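Desk tips for people writing at home

Quick ones this time, I've a chapter due.

Paper drafts. Print on one side only, wide margins, number every page before you do anything else. I dropped 400 pages down the stairs in June, no numbers. Took me all evening. Bulldog clips beat elastic bands, the bands perish and stick to the top sheet.

Ink on the desk: blot, don't rub. Bit of washing up liquid on a damp cloth, then a dry one. Old varnish — try a hidden bit first.

Tea rings on a manuscript, leave them. You'll only make a hole.

Notebooks. Write the dates on the spine, not the cover, so you can find teh right one on a shelf. Jozefína keeps hers in shoeboxes with a card index, very tidy, I've never managed it. 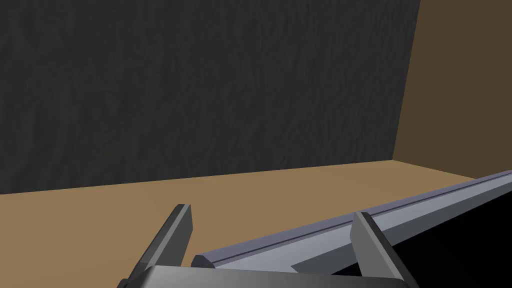 Grey mottled wall, plain brown one next to it.

Index cards for plotting. Blu tack pulls the paint off so use a cork board or a length of string and pegs. One card per scene. Different colour pen for each character, black for whoever dies.

Word counts: pencil it on the calander at the end of each day. 1000 is a good day for me, 111 still goes down.

Chair too low? Firm cushion. Not a pile of hardbacks, they slide — and it ruins the bindings.

Damp books: stand them up, fanned open, kitchen roll between the pages, change it every few hours. Keep them off the radiator or they'll warp.

More when the chapter's in.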